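## 4. Oiling your board for the first time

Right, you've unpacked everything and the Wumirwood tin is sitting on the bench. I know the temptation is to slosh some on and start chopping. Please don't! The first oiling is the one that matters most, and it's mostly waiting, so put the kettle on.

These steps are for the board oil (tin code 3106). If your tin says 3018 you've got the hard wax, so skip ahead to section 5, where Wiroj Srithong has written up his method. He's far more patient than I am.

**You'll want:**

- the oil, at room temperature
- two lint-free cloths (an old T-shirt is perfect)
- fine sandpaper
- something to cover the bench, like butcher's paper or newspaper
- a wire rack

**Steps**

1. Wash the board with warm water and a drop of dish soap, then towel it off. Both faces, and the edges too.
2. Stand it on edge and leave it overnight. I used to cheat on this with a hair dryer and ended up with a lovely little warp down one side, so learn from me.
3. Run your palm over the top. If it's gone furry, sand lightly with the grain until it feels smooth again, then wipe off the dust with a barely damp cloth. Let it dry again.
4. Pour a puddle the size of a fifty-cent piece in the middle and spread it with the grain. Add more as you go. The end grain drinks an astonishing amount!
5. Flip it and do the other side. Always do both sides, even if you only ever cut on one.
6. Leave it on the rack for seven hours.
7. Wipe off whatever hasn't soaked in, using the second cloth. It should feel silky. If it's tacky, keep wiping.
8. Do steps 4 to 7 once more the next day.

> **Caution:** Lay used cloths out flat outside to dry before they go in the bin. Our oil is plain mineral oil, but plenty of other finishes can heat up by themselves in a scrunched-up rag, and it's a good habit to have.

> **Note:** Olive oil, canola and whatever's left in the pan are all out. They go rancid, and you'll smell it in your toast.

### Patchy colour

I get more emails about this than anything else. Timber soaks up oil unevenly, and one end can come up much darker than the other. 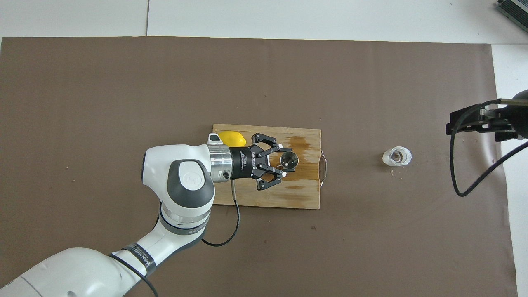 Can I use the board between the first and second coats?

Leave it until the second coat has been wiped back. Food juices can get into the grain while it's only half protected, and then you're sanding again.

If the colour still bothers you after a few weeks, rub the darker area with half a lemon and coarse salt, rinse, dry, and re-oil the whole board. Metal handles and hanging loops just need a wipe with a dry cloth.

Ashraful Siriwardena looks after spares, so send him a note with your order number if you're after another tin. Next up is the hard wax.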